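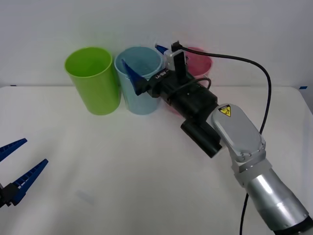

Mesdale kitchen refit — progress note, November

Quick one before the site call, full accounts to follow.

Money first. 633 spent out of the grant so far, mostly table coverings, tape and the new cups. 39 left in the small items line. The shelving (600) is ordered from Erraji but not invoiced yet, so it isn't in that figure.

Tables. White covering is down, taped at the back edge with blue tape. Still some creases in the middle, will try to get those flat before opening. Wipes clean OK, we tried juice and tea on an offcut. Tea needs a second go.

Cups. Went with plastic in the end — the glass ones at Drurna were over budget and the after-school group would of gone through them in a month. Lime green, light blue and pink, one color per session so they come back to the right shelf. 100 ordered, two boxes arrived Tuesday, last box is late. Supplier says it's on the van.

Walls. Left plain white for now. Skater group wants a menu board up, we said wait untill the shelving is in. No drilling before then please.

Not done: shelf labels, second sink tap, drying racks. Racks are the worry, nowhere to put that many wet cups otherwise. Could you let us know if the leftover 39 can go toward them? It won't cover it but we can make up the rest from the snack money.

Next report after the shelves are up. Receipts are in the blue folder, scans coming Tuesday.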